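Flumton Hand Tool, Model 3

Can a machine tidy your desk yet? Some of it. The Flumton is a handheld gripper for teaching robots small chores - you do the job, the software takes notes, and the arm you bought last June gets another chance to impress you.

What it learns well
Picking up light objects from a flat table. Our Saltham workshop uses 20 starter tasks, and Noelia Cantero has signed off on 15.

What it doesn't
Laundry. Anything in a drawer with other things. Everett Schumacher has been promising a sock demo for some time, and we wish him well.

On the bench
A small ball and a sheet of paper on a white table make a modest chore, and a good first one. Balls have opinions about where they'd like to be. 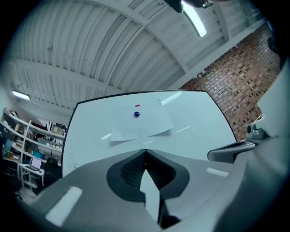

In the box
Gripper, ribbed rubber pad, spare finger tip, Fukach mounting plate. Dishwasher not included, and not yet unloaded.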